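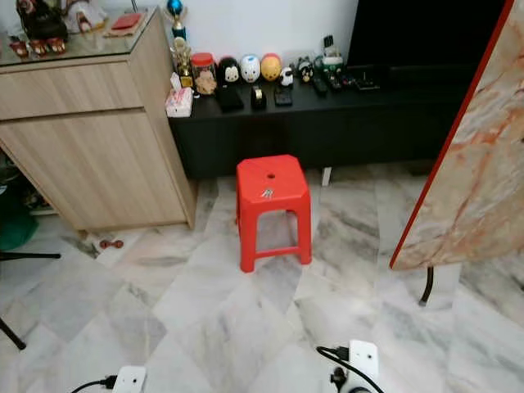
One reader objects that a field meter kept in the bedroom logs a visitation every time the fridge starts. The objection is fair. Before any night watch for presences or contact signals:

Switch off the fridge, router and chargers at the wall. Wait 15 minutes, then take the baseline.
Keep the Stendeck meter well clear of pipes and radiators.
Write the time beside each reading. Entry 1257 in the Ardeleanu log has none and cannot be used.
Store quartz and pendulums in a cloth bag, away from the meter.
Wipe the probe with a dry cloth only.

Repeat the baseline at dawn. If the two differ, discard the night's readings.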